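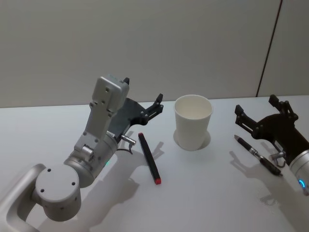
Wellutside Stationery Price Survey

Version 5, Dec 6, 2021

What you get

One CSV file with 1046 rows. Each row is a shelf price for an office supply item: pens, markers, paper cups, staples, envelopes and the like. Prices were copied by hand in shops in Wellutside and Jirna. The columns are item, pack size, shop code, price in cents, tax included (y/n) and notes.

Before you use it

Be careful with any claim that this file shows what stationery "costs". It shows what was on the shelf label when someone walked past. Labels are often wrong, and we did not buy the items to check what the till charged.

The unit price column from version 4 is gone. It divided price by pack size, which sounds harmless until you see a pack of 500 envelopes next to a single gel pen. People were averaging it. Please don't work it out again and average it yourself.

Known problems

The Amissah rows (40 of them) came from a catalogue, so there is no shop behind them. They are marked CAT in the notes. I would drop them.

"Marker" covers both permanent and whiteboard markers. Early surveyors didn't record which, and I don't trust guesses made later from the price.

Some June prices are back-to-school specials put out early. The labels called them discounts. We have no earlier price for most of them, so treat the word as advertising.

Drilov's cleaning script changes the spelling of "grey" and "colour" in the notes and drops blank rows. It does not catch swapped digits, whatever its help page says.

Licence

CC BY 4.0. Corrections are welcome if they come with a photo of the label.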